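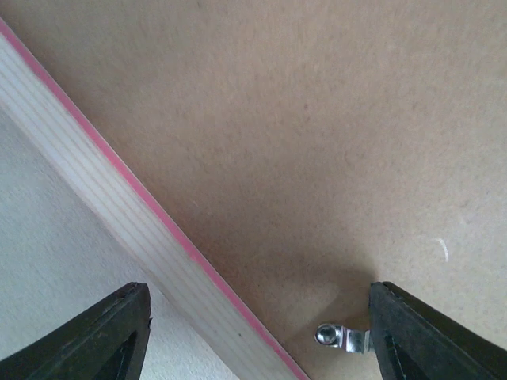

Tips for teaching a pair of robot arms to put a picture in a frame

I've been recording demonstrations on our two-arm setup since June, and framing a picture is my favorite job to teach so far. Also the most annoying! Some notes while I still remember them.

Practice the whole thing with your own two hands first. I framed the same sunset print over and over at the kitchen counter before I touched the leader arms, and I found out I was flipping the frame around without thinking. The arms hate flipping. Pick an order that keeps everything flat.

Give each arm a job and stick to it. My left arm looks after the frame and my right arm handles the stack – print on top, then the mat board, then the cardboard backing. If you swap sides whenever you feel like it, the recordings won't agree with each other and the policy dithers.
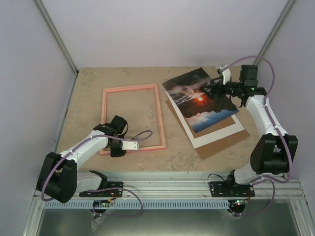
Fan the layers a little when you set them out. A perfectly squared stack is miserable to separate with gripper fingers, and you'll pick up two sheets when you wanted one. A small offset gives you an edge to grab (Liis Venckus showed me this, and my throwaway rate dropped a lot).

Slow down at the corners. I used to rush in, bump the frame, and then spend the next ten seconds chasing it. Come in low, touch, wait a beat, close.

Check your cables before every session. Reach both arms as far as they'll go and watch for anything pulling tight. Clips are cheap.

Watch the wrist camera view while you drive, at least for the fiddly bits of hardware on the backing. From the table camera they're tiny.

Throw away the bad ones the same day. I have 299 keepers out of 458 tries, and I'm glad I didn't leave that sorting for later. Horațiu Stanciu wants 2,000 before he trains anything serious, but I got a halfway decent first try out of 100, so don't wait forever – train early and see what it gets wrong.

And wipe the table. Bits of cardboard fluff get everywhere.

Updated 2020-11-09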